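3.2 Collecting demonstrations

Operators drove both arms by hand control through a shelf-stocking task with cups and a blue cloth on a wood table. We recorded 2,072 episodes. 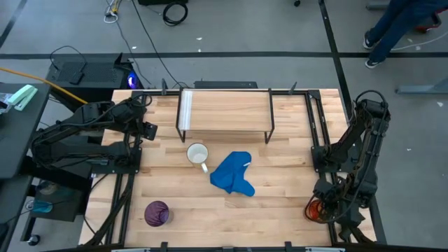
Start positions were changed between episodes, and either arm could make the first pick.
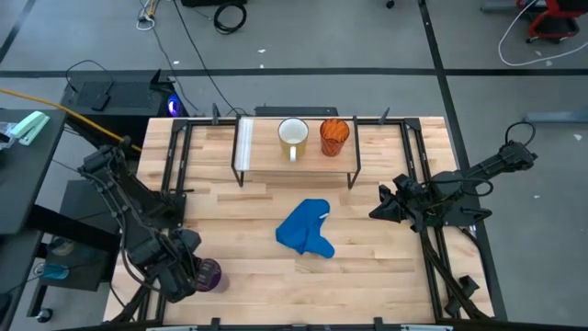

Drops were kept if the operator recovered within 5 seconds. After review, 1,276 episodes remained for training.

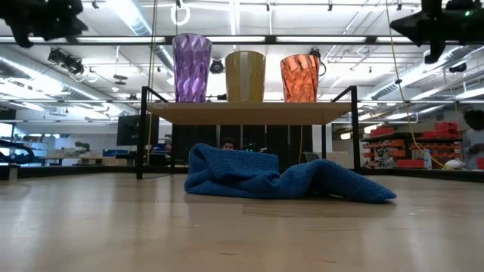 Figure 2. Views of the workspace during collection.

Labels were added by Odera and Fikre in May.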